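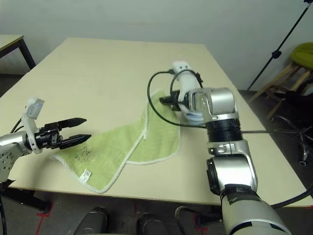 TOWELS, PART THE NEXT
April, bench notes, started 9.40 and added to through the day

Green towel today. The white one is in the wash because Rodel used it on the coffee, which is the most useful work any towel in this room has done all month.

Aim, for anyone joining late: towel goes down on the table any old how, two arms turn it into a flat rectangle, then into a quarter fold. Stack. Repeat until the basket's empty or we are. Ksawery's mother folds a towel in 4 seconds while talking on the phone. I mention it because he mentions it, every time the arms stop to think.

State of play at the end of the morning. The right gripper gets hold of the folded part well enough. It comes straight down, pinches, keeps its grip. The left is the trouble. It comes in low over its own end of the towel with the fingers wide open and then can't make up its mind about the edge. On a towel lying twisted on the diagonal there are two edges within a finger's width of each other, one belonging to the top layer and one to the layer underneath, both the same pale green. Pick the wrong one and you fold a towel with a second, smaller towel going on inside it. Bereket calls these pasties.

Things tried:

Lowering the approach on the left by a few millimetres. Better pinch, but now it pushes the cloth along ahead of it like a rug. Put it back.

Slower close. Helped a bit. Everything helps a bit if you go slowly enough, up to the point where the towel could be folded by erosion.

Going for the care label. This was Khanyisile's idea and I was rude about it, so I record here that it was a decent one. The label is sewn into the hem, it's white, the cameras find it without any fuss, and where there's a label there's an edge. Worked nicely for a run of goes. Then Ksawery pointed out that the Heywood towels have had their labels cut off, and that we can't very well ask people to sew them back on. Kept as a hint for the planner, weighted low.

Using the white piping as the edge cue. More promising. Thin, but it stands out from the green if the lights aren't glaring off the table top. Trouble is that piping runs all the way round, so it says "edge" without saying whose. Still, two lines of it side by side ought to mean two layers, and that is more than we knew yesterday. Bereket is writing something that follows the line until it reaches a corner. Asked how long, he said "after lunch" without saying which.

Shake-out first, fold second. Both grippers take hold, lift, drop the thing and hope. Every laundry in the world does this and it makes sense. Our arms do it with the vigour of somebody laying a wreath. Jalen wants to turn up the acceleration limits. I've asked him to wait until I'm out of the room.

Running tally, since Warnitz asked for one: 246 attempts logged on towels since we moved to this table, 188 finished with something you'd call a fold if you were feeling friendly. Take out the ones where a person tugged a corner "just to reset it" and I'd like it to be known that I have done that sum and am not writing it here. Rodel, if you touch the towel, press the pedal so it's marked. The pedal is there for you.

11.50. Right-hand cable loop again. It swings out wide when the wrist turns and I don't like it near the cloth. Hasn't caught anything today. Re-tie it shorter, but leave enough slack for the full turn, or we'll be buying another connector. Jalen has the ties.

Visitors from Omier at two. They build washing-line kit for hotels and wanted to know whether this could go on the end of theirs. One of them watched three goes in silence and asked what it does with a fitted sheet. Khanyisile said we were taking things in order. He asked what came after towels and she said flannels. I thought that was well handled.

For what it's worth, my own answer to the question they were really asking. Can it do the chore? It can do a part of the chore, on a bare table, one piece at a time, with a patient person in the next chair. It doesn't get the towel out of the machine, it doesn't notice that the towel is still damp, and it doesn't put it in the cupboard. Folding is the bit in the middle that looks good. I'd still rather have it than not. A year ago we were at the stage of cheering when it let go.

15.20. Bereket's line follower is in. First go it followed the piping round to the corner, stopped, took hold, and lifted one layer. One! Second go it found the printed drawing near the end of the towel, took that for an edge and tried to pinch the middle of a pattern. The print is faint as well, I wouldn't have thought it would bother anybody. Back to Bereket.

To do:
— mask out printed bits, or at least stop it believing in them
— get towels that aren't pale green; Vastska do a striped one, pack code 974, ask Jalen to order
— cable tie, right arm
— red tape on the floor is lifting where everybody treads on it, redo
— find out who in the building owns an iron, Ksawery wants to know if creases matter

Left it folding on its own at 17.30 with Khanyisile keeping an eye on the stop button. Three done when I got my coat, one of them a pasty.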